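February, before breakfast

Peak flow was 485 this morning, up a little. I used the blue inhaler twice in the night, so I wrote that down too. Pirjo Eskola at the Tenholm clinic wants both numbers every day until my next visit.

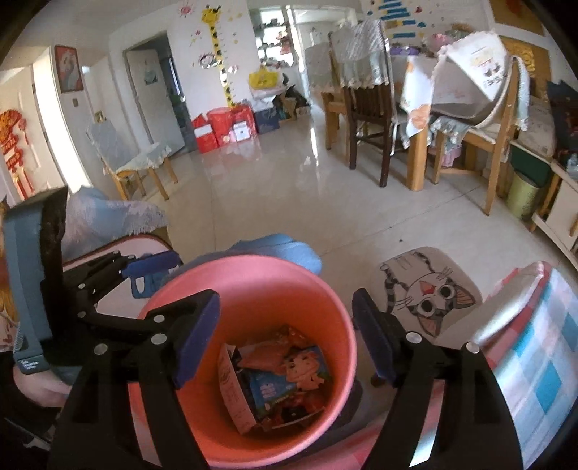 She also wants me to walk after lunch. I got as far as the Joseck Street corner yesterday and my chest was tight by the mailbox. Refill is ready at the pharmacy. Need to ask if the new spacer is covered.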